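Relative pose between two hand-held grippers drifts when both hold the cloth

Reading time: 7 min

sunee_i
Hello all. I have a problem with the tracking part of our pipeline and I would like to hear how other people handle it. I will try to be complete, please excuse the length.

We record two-handed cloth tasks with two hand-held grippers. Each one has its own wide-angle camera and its own IMU, and each one runs visual-inertial SLAM offline, after the session. We map the room first with one slow pass, and then both grippers are localised in this map. The output is two trajectories at 100 Hz, plus the finger opening. From this we compute the pose of the right gripper relative to the left, and the policy gets this relative pose as an input.

For picking and placing it is fine. The trouble begins when both grippers hold the same piece of cloth and pull it a little tight. During this part, the relative pose slides slowly, sometimes by several centimetres, although the cloth is under tension and the distance cannot really change so much. When one side lets go, the trajectory comes back with a jump. 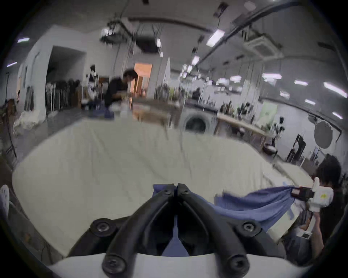

My first idea was the features. When the operators bend over the table, the camera sees a lot of sheet and a lot of cloth, and both have soft folds that the tracker likes very much as corners. But these folds move with the hand. So the tracker believes in a world that is partly moving together with the gripper, and the IMU is too weak to argue with it at slow speed.

Out of 1,532 episodes, our checker rejects 334, and the largest group is this two-handed holding. I do not want to throw them all away, the holding is the most useful part of the task.

What I have tried:
- fixed mask over the fingers and the gripper body (helps, we keep it)
- higher threshold for corner strength (loses the far wall before it loses the folds, so worse)
- loop closure more often (more jumps, smaller ones)

Is there something obvious I am missing?

severinov
Mask the table. The fingers are the small part of your problem. If everything near you can deform, only the ceiling and the far walls are honest landmarks. With a lens that wide you have plenty of ceiling.

sunee_i
Thank you. I was afraid of this answer, because when the gripper points down steeply the ceiling is gone, and then with the table masked I have almost nothing. But I did not measure how often it happens. I will do it.

asanka_s
I don't agree with masking the whole table, sorry. We did that at Marar last winter and our vertical got noticeably worse. Far features give you good rotation and poor translation. If your ceiling is three metres away and your hand moves two centimetres, you are asking a lot from a few pixels at the border of a fisheye, exactly where the calibration is weakest.

What worked for us was keeping the near features but lowering their weight if they don't agree with the IMU over a window of one second. The sheet itself mostly lies still. It is only the held cloth, and the sheet just under it, that moves.

severinov
That works until someone leans on the table, and people lean on tables all the time. Then the whole sheet moves two centimetres, every near feature agrees with every other one, and your weighting picks the wrong majority. I have seen exactly this. I would rather have noisy translation than confident wrong translation.

asanka_s
Noisy translation is what goes into the policy as the action, though. If the label shakes, the robot arm shakes. A slow drift of one centimetre over ten seconds is something a closed-loop policy never even notices.

severinov
It notices if the drift is in the relative pose and the two arms are holding one cloth. Then one arm pulls. For a single arm I agree with you completely.

esperanza.p
Can I ask about something different before you two settle this? Sunee, how do you line up the clocks of the two grippers? If the left is late against the right, then during any common motion you get a false relative motion. When both hands carry the cloth sideways together it would look very much like a slide, and it would jump back when they stop.

sunee_i
Hello Esperanza. We align each camera with its own IMU by cross-correlation, and between the grippers we show a blinking code on a phone screen at the start of the session. Only at the start. You make me nervous now.

esperanza.p
Check the end too. Show the code again before you stop recording and compare. On long sessions the two clocks walk away from each other. It's linear, so you can correct it afterwards, but you have to know the slope.

sunee_i
Okay, I have numbers, it took me two days.

1. Clocks. I took a session where somebody by luck showed the code again at the end. The offset between left and right had grown to 68 ms. So Esperanza was right, and I feel a bit ashamed. A linear correction removes a good part of the slide when the hands are travelling. When the hands are standing still and holding, it changes nothing, of course.

2. Ceiling. It leaves the view less than I was thinking. Even when the gripper is low over the garments, the room behind the table stays in the upper part, with the washing machine and the ceiling lights.

3. Leaning. I looked for it and I found it. Severino, you are also right, the sheet moves.

I have now replaced the fixed mask by a segmentation step. It marks fingers, garment, people and the other gripper as "not static", and the rest may be used. The garment class is the hard one. A flat pair of shorts or trousers with a fold standing up in the middle is easy, but a crumpled white one on a pale table cover is half found and half lost. Things like a phone left lying on the table I keep as static, and perhaps this is a mistake too.
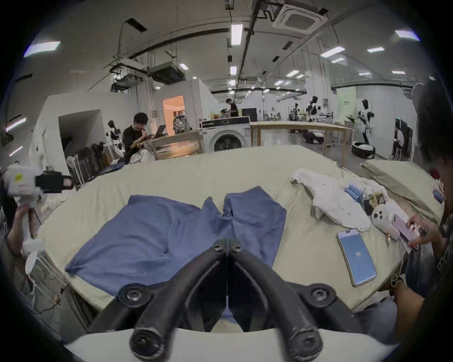

Plondness Team, Bimanual Manipulation Software, Nidesance

The above is the signature which our forum account adds by itself, I can't find where to switch it off.

About the phone: a screen is a very strong feature, bright with sharp borders, and the tracker goes to it immediately. If somebody picks it up in the middle of the episode, I have a beautiful moving landmark. For now I added "phone" to the not-static list. The model finds it well.

I also want to use the other gripper for something good. It is often in the view of the first one, at least partly, and it is a rigid body of known size. Has anyone done a direct measurement, camera to other gripper, in place of subtracting two SLAM poses?

r_pastor
We tried it in Lillell (that's our internal tool, don't look for it online). We put a fiducial tag on each gripper and added the tag observation as a factor between the two trajectories in one joint optimisation. When the tag is seen, the relative pose is very stable, and the optimiser pulls both trajectories together without a visible jump.

The problem is that the tag is seen in maybe half of the frames. A hand covers it, or it's too far to the side of the fisheye, or the gripper moves and it blurs. Put tags on several faces if you can.

asanka_s
And check your lens model before you trust any tag near the border. We had a bias of a degree that depended only on where the tag was in the picture. It took us weeks to see it, since the reprojection error was low everywhere in the centre and nobody had plotted it by radius.

sunee_i
Thank you Remedios, thank you Asanka. No tags on these recordings, so for the old data it's too late. But we have the CAD model of the gripper, and a small yellow sticker on the upper part of each. I was thinking of keypoints on the housing, learned from rendered images.

r_pastor
Possible. Expect trouble with a plain white body, it has few points that look different from each other. I'd use the edge of the jaw section and the sticker, and let the optimiser decide how much to believe it. Robust loss, wide covariance.

severinov
For the old data there is a cheaper trick. During the two-handed hold, you know that the cloth doesn't stretch. Put an upper bound on the distance between the fingertips, one-sided. It's not a measurement, it only forbids them to go apart more than the cloth allows. They can still come closer when the cloth sags.

asanka_s
Which needs the grasp points on the cloth, and you don't have them.

severinov
You don't need them. Take the largest distance from a stretch of the hold where both trackers are healthy and use this as the bound.

asanka_s
And if one side slips and re-grasps?

severinov
Then the finger opening changes and you reset the bound.

asanka_s
Not always. Cloth slips through closed fingers without the opening changing at all, thin cotton especially. I wouldn't put it in the optimiser. As a check for rejecting episodes I would be happy with it.

sunee_i
I think I will do it like Asanka says, first as a check only. If it flags the same episodes that I already see by eye, I can be more brave later.

Short plan, so that others who find this thread have it in one place:

- code on the phone at start and end of every session, linear clock correction
- segmentation mask: fingers, cloth, people, other gripper, phone
- near features keep lower weight, far features full weight (sorry to both of you, I take the middle)
- tags on two faces of each gripper for new recordings, relative factor with robust loss
- distance bound as a rejection test

I re-run the 334 rejected ones tonight with the first three points. The optimisation is slow on our machine, so please don't wait for me before tomorrow afternoon.

esperanza.p
If you still have the raw IMU files, keep them somewhere safe before re-running. Our script used to overwrite the timestamps in place and we corrected the same session twice.

sunee_i
Mine also does this! I just looked. Stopping it now and making a copy first.

Contact | © Nidesance community forum | Back to top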